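홈 | 제품 안내 | 주문·배송 | 자주 묻는 질문 | 자료실 | 문의

자주 묻는 질문: 목재용 하드왁스 오일 Lakden

최종 개정: 2023년 7월

1. Lakden은 어떤 목재에 사용할 수 있습니까?

실내용 원목, 집성목, 무늬목 합판에 사용할 수 있습니다. 기존에 우레탄이나 래커로 마감된 표면에는 침투하지 않으므로 도막을 완전히 제거한 후 도포하십시오. 티크, 이페 등 유분이 많은 수종은 도포 직전에 표면을 알코올로 닦고 완전히 건조시켜야 합니다. 옥외용 가구와 데크는 적용 대상이 아닙니다.

2. 연마는 몇 방까지 해야 합니까?

상판류는 120방, 150방, 180방 순으로 연마합니다. 240방을 초과하면 표면 기공이 막혀 침투량이 줄고 얼룩이 생길 수 있습니다. 마구리면은 오일 흡수가 많으므로 한 단계 고운 연마지로 마무리합니다. 연마 방향은 나뭇결과 평행하게 유지하고, 분진은 집진기와 마른 천으로 제거합니다.

여러 장의 긴 판재로 구성된 상판은 이음부에 분진이 남기 쉽습니다. 이음선을 따라 브러시로 한 번 더 청소하십시오. 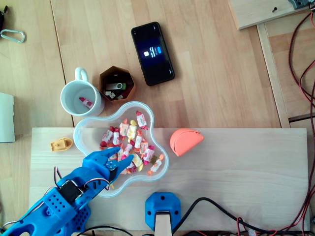 3. 도포 횟수와 건조 시간은 어떻게 됩니까?

표준 도포 횟수는 2회입니다. 1차 도포 후 15분 이내에 잔여 오일을 모두 닦아내고, 12시간 이상 지난 뒤 2차 도포를 진행합니다. 기준 조건은 기온 20℃, 상대습도 55%입니다. 기온이 10℃ 미만이면 작업하지 마십시오. 2월과 같은 동절기에는 난방된 실내에 제품과 목재를 하루 이상 함께 두어 온도를 맞춘 후 사용합니다.

4. 완전 경화 전에 상판을 사용해도 됩니까?

2차 도포 24시간 후부터 가벼운 물건을 올려놓을 수 있습니다. 완전 경화까지는 10일이 필요합니다. 이 기간에는 물걸레질, 고무 받침, 밀폐된 식탁보 사용을 피하십시오. 플라스틱 용기를 한자리에 장시간 두면 용기 아래의 통기가 차단되어 광택 차이가 발생할 수 있습니다.

5. 당분이나 끈적한 식품이 묻었을 때는 어떻게 제거합니까?

젤리, 사탕, 시럽 등은 수용성이므로 미지근한 물을 적신 천을 1분간 덮어둔 뒤 닦아냅니다. 굳은 잔여물은 플라스틱 주걱으로 들어 올리십시오. 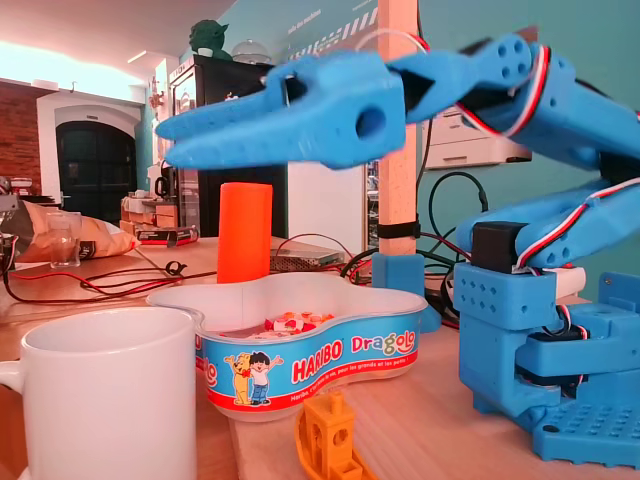
금속 헤라, 연마 수세미, 염소계 세정제는 사용할 수 없습니다. 색소가 든 식품은 방치 시간이 길수록 착색 위험이 높아집니다. 착색된 부위는 180방으로 국부 연마한 후 동일 제품으로 보수 도포합니다.

6. Lakden과 Cindon의 차이는 무엇입니까?

Lakden은 무색 반광 제품이고 Cindon은 안료가 포함된 착색 제품입니다. 착색이 필요한 경우 1차에 Cindon, 2차에 Lakden을 도포합니다. 순서를 바꾸면 안료가 고르게 정착되지 않습니다. 두 제품을 한 용기에 섞어 사용하지 마십시오.

7. 507호 색상은 단종되었습니까?

Cindon 507호는 주문 생산 품목으로 전환되었습니다. 최소 주문 수량은 2캔이며, 생산 로트가 다르면 색차가 있을 수 있으므로 한 현장에는 동일 로트를 사용하십시오.

8. 사용한 천은 어떻게 폐기합니까?

건성유가 묻은 천은 산화열로 자연 발화할 수 있습니다. 사용 직후 물에 완전히 적셔 뚜껑이 있는 금속 용기에 보관한 후 지역 폐기물 규정에 따라 처리하십시오. 뭉치거나 쌓아둔 상태로 방치해서는 안 됩니다.

9. 기술 자료는 어디에 요청합니까?

물질안전보건자료와 도포 사양서는 자료실에서 내려받을 수 있습니다. 1,000제곱미터를 초과하는 현장의 시공 사양은 기술지원 담당 Rūta Jaunzems에게 도면과 수종 정보를 첨부하여 문의하십시오.

Drerkinero 목재마감 | 고객지원: 문의 양식 이용 | © Drerkinero. 무단 전재 금지 | 맨 위로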